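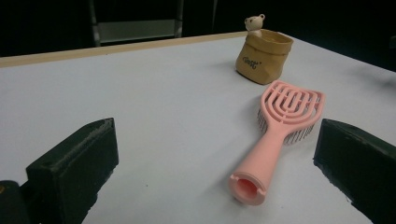 A pink vented hairbrush, bristles down, ready for its turn.

I put off washing my hairbrushes for years, and I say that as a person who washes her pillowcases every week. Then my daughter borrowed one, looked at it, and handed it straight back to me. So one rainy afternoon in September I did the whole drawer, and I've kept it up ever since. It takes me 27 minutes for everything, not counting the drying, and you very likely have what you need in the house already.

What you'll need

A rat-tail comb or a wooden skewer
Small pointed scissors
A bowl or a clean sink
Mild shampoo
5 drops of tea tree oil, if you like the smell (I do!)
An old toothbrush
A dry towel

Getting the hair out

Do this while the brush is dry. Wet hair clings to everything and you'll be picking at it all evening. Slide the tail of the comb under the mat of hair, close to the base, and lift a little at a time, working from the handle end up to the top. If it won't budge, snip through the mat between the rows and pull the pieces away with your fingers. Go gently with the scissors near the bristles - I've trimmed a few by accident and they don't grow back.

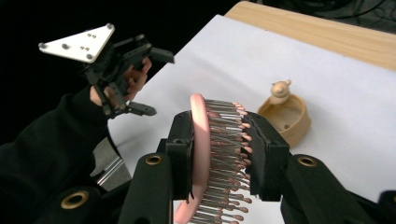
Glenys Pomare
Home and Laundry Writer

Know your brush before you wet it

An open, vented brush is the easy kind. You can dunk the whole head, swish it about, and rinse it under the tap from both sides. A brush with metal pins and little ball tips wants more care, especially if the pins sit in a rubber cushion. Water gets in through the tiny air hole and sits there, so hold that kind with the pins facing down and only let the tips and the surface of the cushion touch the suds. Wooden brushes shouldn't be soaked at all.

Washing

Fill the bowl with 300 ml of warm water and a good squirt of shampoo (make more if you have a big brush, of course). Dip the toothbrush and scrub along each row, then across, and get right down to the base where the gray fluff likes to hide. Don't forget the handle. Hand cream and hairspray build up on it, and if yours has an open end, a twist of damp cloth will clean inside.

Rinse with fresh water, shake it over the sink, and blot it on the towel.

Drying

Lay the brush bristles down on the towel, somewhere with a bit of air moving, and leave it overnight. Keep it off the radiator and away from the hair dryer, as the heat can loosen the pins.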